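제목: Re: [작업실] 책상 정리와 공구 보관에 대하여

Mawar 님, 그리고 여러분 안녕하세요. Kibet Nyanda입니다.

9월 1일 화요일, Mawar Tjoa 님이 쓰셨습니다:

> 여러분, 나무 책상 위 물건들을 정리하고 싶습니다.
> 드라이버가 자주 다른 방으로 갑니다. 보관할 자리를 하나 정하면 어떨까요?
> 그리고 긴 집게는 누가 쓰고 있습니까? 저는 Kovden 상자 옆에서 찾지 못했습니다.

답장이 조금 늦어서 죄송합니다. 제 생각을 순서대로 적겠습니다.

**드라이버.** 검은 손잡이에 끝이 파란 것은 책상에 두는 것이 좋다고 생각합니다. 의자 나사를 조일 때 매주 필요합니다. 다른 드라이버는 Granel 서랍으로 옮겨도 저는 괜찮습니다. 책상에 밝은색 테이프로 표시한 네모가 있으니 그 안을 공구 자리로 정하면 어떻습니까? 새 표시를 또 붙이면 헷갈릴 것 같습니다. 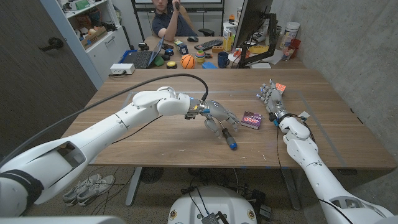
*나무 책상, 드라이버와 작은 보라색 상자*

**보라색 상자.** 분홍색과 흰색 무늬가 있는 작은 상자입니다. Kenza 님 것이라고 들었는데 맞습니까? 맞으면 이번 주 안에 가져가 주시기 바랍니다. 주인이 없으면 나사를 담는 데에 쓰고 싶습니다. 지난 5월에 산 나사가 거의 300개 남아 있고, 지금은 종이봉투에 들어 있어서 자꾸 쏟아집니다.

**책상 아래.** 검은색 둥근 선풍기는 날씨가 시원해지면 창고 19번 칸에 넣겠습니다. 운동화도 한 켤레 있었습니다. 회색입니다. 주인께서는 신발장을 이용해 주십시오.

**긴 집게.** 회색 막대 끝에 검은 집게가 달린 것을 말씀하시는 것이지요? 잃어버리지 않았습니다. 같은 방에 있습니다. 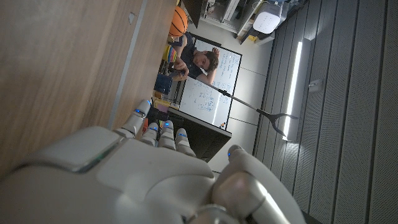

사진 제공: Karthikeyan Arumugam

이 집게는 높은 선반의 물건을 내릴 때 편리하지만, 길어서 서랍에 들어가지 않습니다. 저는 문 옆 벽에 고리를 하나 달고 거기에 거는 것을 제안합니다. 고리는 Sproģis 가게에서 제가 사 올 수 있습니다. 무거운 물건은 집게로 들지 마시고 사다리를 써 주십시오.

Xuân Hầu 님께 질문이 하나 있습니다. 벽에 구멍을 뚫어도 되는지 건물 사무실에 물어봐 주실 수 있습니까? 안 된다고 하면 접착식 고리로 하겠습니다.

다른 의견이 있으시면 이 메일에 답장해 주십시오. 제 한국어가 어색한 곳이 있으면 그것도 알려 주시면 감사하겠습니다.

Kibet Nyanda 드림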